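Small Rack, Small Beaker, Black Cloth: Four Months With a Bench Setup

By Hadiza Bashir
26/08/2024
12 comments | 19 shares

I have been meaning to write this one up since April, when Brahim Mansour talked me into replacing the rack I'd been using for years (a wire one, bent at one end, and I was fonder of it than it deserved). He had ordered a white rack from a little shop called Skunidard and liked it so much that he sent me the link before he'd even finished his coffee. I ordered mine the same evening, and while I was at it I added a small glass beaker from Mackay and a black cloth from Woveo, so this turned into a review of all three. I hope you don't mind, I find it hard to talk about one without wandering off into the others!

Let's start with the rack, since that's what most of you wrote in to ask for. What sold me is that the holes aren't all the same. There are two rows along the top, with bigger holes over most of the length and then a bunch of little ones gathered up at the right end. My old rack had one size and one size only, so anything skinny leaned over like a tired fence post. With this one the skinny things get a home of their own, and I've stopped propping them up with folded paper towel, a habit I'm a little embarrassed to admit went on for years.
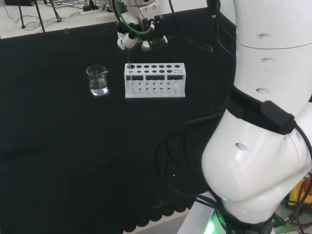
The other thing I love is how open it is underneath. There's a shelf halfway down and then a base, and the sides are open enough that a drip has somewhere to go and I can get in there with a bottle brush. Well, mostly. The lower part has dividers, and the brush I own is a touch too fat for them, so I bought a narrower one from Eltora that does the job nicely. If you're the type who rinses right away you may never need it. I am the type who gets called to the phone.

Now for the grumbles. It's a matte white, and matte white shows everything. I spilled a few drops of food coloring on mine in the first week and there's still a faint pink patch near one corner that I have decided to think of as character. It's light too, so if you pull a tube out at an angle the whole rack wants to come along for the ride. I've learned to rest a finger on the top plate while I lift with the other hand. Straight up, straight down, and don't hurry. Bořivoj Ďurica, who has far steadier hands than I do, says he has never had it shift on him once, so take my complaint with a grain of salt.

On to the beaker. It's a short little clear one with a pouring spout and the usual markings up the side, and I think it's just about the perfect size for keeping a bit of water next to the rack. The spout pours clean. I was surprised how much I cared about that after years of a beaker that dribbled down its own chin. My one real complaint is the markings, which are faint. In good light I can read them fine, but by late afternoon I'm bending down and squinting, and I wouldn't want to measure anything important that way. For topping up, rinsing, or drawing up a little at a time, it's lovely.
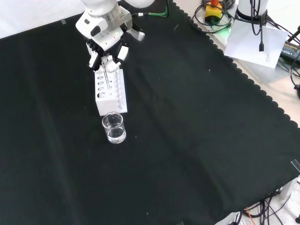
A thin pipette or rod pointed down at the rack, with the beaker in front and plenty of slack in the cloth.

About that cloth. I went back and forth on this purchase more than on the other two put together, which is silly for a piece of fabric. I wanted black for one reason: clear glass disappears on my pale table. Put the same beaker on black and every edge catches the light, and you can find the water line without hunting for it. I knock things over far less than I used to, and I give the cloth most of the credit.

It does wrinkle, I'm afraid, and it picks up lint like it's being paid to. I go over it with a sticky roller before I set out and again when I'm halfway through, and there are always a few white specks left over to mock me. A bit of tape at a corner helps keep it from creeping. I wouldn't iron it too hot, either (ask me how I know). If I were buying again I might look for something heavier, but I'd still choose black in a heartbeat.

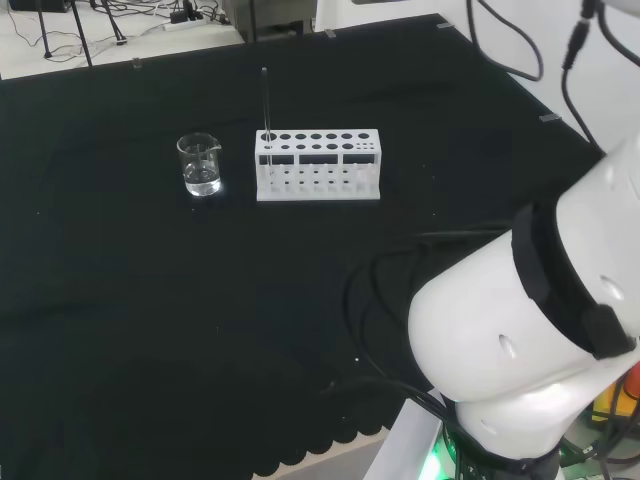

Beaker on the left, rack on the right, and a thin tube standing in the end hole.

So, would I buy all of it again? The rack, yes, and I've already promised one to Elínborg Kragh for her classroom. The beaker, yes, though I'd love bolder markings. The cloth, probably, with a fresh lint roller in the same order. I'm trying the narrow Eltora brush on my tall cylinders next, and I'll add a note under this review once I've given it a fair go.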